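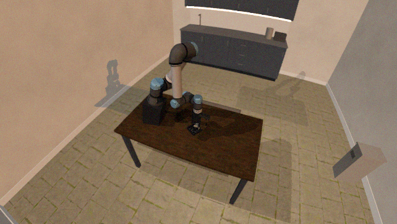
Does it cover small arms on an ordinary table, or only the big fenced cells? One reader wrote in with that after I mentioned I had the Zerkberg Bench Rules pack on order, and I'm happy to say yes, it does. Tabletop arms get the longest section of all!

Filed under: Reviews > Robot Safety > Standards & Checklists
Print this page | E-mail this page

The pack is a 120-page spiral-bound guide plus 2 laminated cards, and I've been working from it since July. I loved it almost right away. The writing is plain, the steps are short, and it starts where most of us start, in simulation, before any real hardware has power.

Chapter 6 is the one I keep going back to. It asks you to write down the mount, the reach and the tool before you plan a single move, and then to keep one part on the table for the first pick trials. A lot of guides would leave it there – this one goes on to approach height, closing speed and what the arm should do if the grip fails.
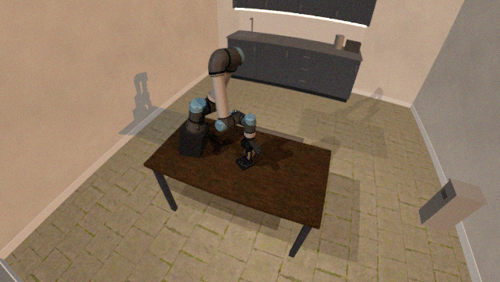
It also wants walls and cabinets in your model from day one, even if the arm will never go near them. I used to skip that step (I know, I know) and now I don't. My old Varnico checklist had a single line on keep-out zones, and the Zerkberg pack gives them 7 pages, with blank forms you can copy.

A few gripes. The index is thin, the section on naming your saved poses reads like it was written for somebody else's software, and the cards are too big to clip to a monitor. I'd also like more on shared rooms. The Sepúlveda handbook is still better for that, though it's much harder going.

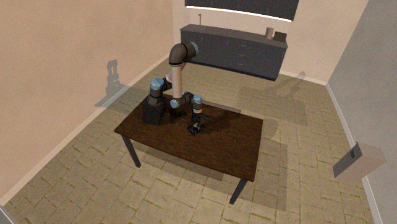
Straight-down approach to a small part, in simulation.

If you already write your own rules, buy it for the forms. If you don't have any, read chapter 6 first and do the pose log on a quiet Saturday. I got mine from Zotetti, and it came well packed with both cards flat.

Print this page | E-mail this page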